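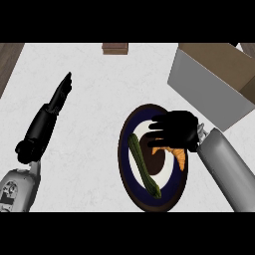 Open cardboard box and a small wooden block on a marble tabletop.

Notes on rear stagger in a dirt midget, from the 428 laps we logged this season at Coste. Long thread. Numbers are from one car and one quarter-mile track, so adjust before you copy anything.

Definitions first. Stagger is the circumference of the right rear minus the circumference of the left rear, in inches. Tape around the center of the tread, tire mounted, at race pressure, car on stands. If you measure diameter you are doing something else and your numbers won't match mine.

The rear axle is solid. No differential. Both wheels turn at the same speed, so a bigger right rear makes the car want to roll in an arc to the left, the same way a paper cup rolls on its side.

You can work out the stagger for a pure rolling arc from the corner radius and the track width. Do it once, for reference. The tires on dirt are slipping nearly all the time, so the pure rolling figure tells you very little about what the car wants.

What we did: Friederike Hamann drove, Lihua Fu did the tires, I kept the sheet. Same car on all 11 nights. Same engine until September, when the spare went in.

The sheet has one row per session. Columns: cold circumference left and right, cold pressure, circumference and pressure as the car came off, track state, line used, wing angle blank (it's a midget, I reused a sprint car template), driver comment.

Driver comment goes in before Friederike sees the lap times. We changed to that after the second night. With the times in hand every fast session was "balanced" and every slow one was "tight."

First finding. Cold stagger and hot stagger were not the same number on any night. The right rear works harder, gains more heat, gains more pressure, and grows more. Stagger opens up as the run goes on.

In a heat race the growth was small enough that I'd ignore it. In a 25-lap feature it was close to an inch on the slick nights. An inch is a bigger change than most people would make on purpose between heat and feature.

Growth is not even through the run. Most of it came early, then it flattened. I can't give a clean curve. You only get a hot reading when the car stops, so the points in the middle come from races with a red flag where Lihua got a tape on it.

Red flag readings are worth having if your track permits anyone near the car. Ours permits it under an open red only. Under a closed red you leave it alone.

Second finding. The pressure relief valves did more for us than any choice of tire. A bleeder on the right rear holds the pressure near a set point as the tire heats, and the stagger stays closer to where you left it.

We ran Carkon bleeders first, then Plosora. I'm not going to rank them. Both drifted. Check the set point against a gauge you trust before every night and again before the feature. One of the Carkon valves had dirt in the seat and leaked all the way through a heat.

A leaking bleeder looks like a setup problem from the seat. Friederike came in and said the car would not turn in the middle. I was reaching for a torsion bar wrench. Lihua put a gauge on the tire and it was seven pounds down from where it had been in the staging lane, which for a tire that starts low is most of the way to flat.

So: gauge before wrench. It's on the first line of the sheet now.

Third finding, about track state. On a heavy, tacky surface we wanted less stagger than I expected. The tires grip, the car already turns, and extra stagger makes it fight you down the straight. The driver holds right steering to keep it going straight and that costs speed.

On dry slick with no cushion, more stagger helped the entry and hurt the exit. It rotated early, then the right rear spun when she picked up the throttle. Lap times were about even. Tire wear was worse.

On dry slick with a good cushion at the top, stagger mattered less than anything else on the car. She had the right rear against the cushion and the cushion did the turning. The sheet shows a wide spread of stagger values there and almost no spread in lap time.

Fourth finding. Stagger changes other things and you have to account for them. A larger right rear raises that corner. Ride height changes, crossweight changes, and if you don't reset the bars you've made three changes and written down one.

We reset on the scales in the shop. At the track we don't have level ground, so we count turns on the stop and use a chart made at home. The chart is good enough. It is not good enough if someone swaps a bar and doesn't tell the person with the chart.

Gearing too. Effective gearing follows the average of the two rear circumferences, near enough. Get your stagger by going down on the left rear and you've shortened the gear. Get it by going up on the right rear and you've lengthened it. Same stagger, different rpm at the end of the straight.

I missed this for the first half of the season. There are two nights in the sheet where I credited stagger with a gain off the corner, and the rpm trace says it was gear. Those rows now carry a note and I left them out of everything above.

Aurélien Delaunay asked me in the pits whether we size tires by stretching them. Yes, sometimes. Mount, inflate over race pressure but under the maker's limit, leave in a warm place, bring back down, tape again the next day. Bias-ply tires will take a set. Some take more than others from the same batch.

Don't stretch past the limit printed on the tire. Use a cage or stand clear of the sidewall. If you need more than a small stretch to reach your number, you need a different tire.

Storage. Tires that sat on the rack for a few weeks shrank a little. Tires that sat mounted at low pressure shrank more. We write circumference on the sidewall in chalk with the month. A chalk number with no month gets treated as no number.

Tape technique. Use a narrow steel tape, same tape every time, same person if possible. Lihua and I differed by an eighth of an inch on the same tire until we agreed on how hard to pull. She pulls harder. We use her number.

Mud on the tread will get you another eighth. Scrape a clean band all the way around before taping a tire that has just come off the track.

Where we ended up for a normal night at Coste, medium surface going slick by the feature: set cold stagger on the low side, bleeder on the right rear, let it grow into the window by mid race. Friederike found it a bit tight for the opening laps. She preferred that to loose at the end.

This does put you at a disadvantage on the start. We lost a spot early in several features and got it back in most of them. If you start on the front row and passing is hard, I'd go the other way and set it closer to the final number.

Didier Huet runs a Kakalo chassis at the same track and does nearly the reverse – more stagger, softer right rear bar, no bleeder. He's quick. His driver enters much straighter than ours. I don't think either setup would work in the other car.

Things I'd like to log next year and didn't this year: tread temperature across three points on the right rear, surface temperature in turn three, and bleeder set point as its own column instead of scribbled in the margin.

Also planning a back-to-back test on an open practice day. Two staggers, same average circumference so the gear stays put, crossweight reset each time, driver not told which is on. Aurélien Lefèvre has offered to run the stopwatch from the infield as a check on the transponder.

Blank copy of the sheet is available if you message me. The wing angle column is gone from it.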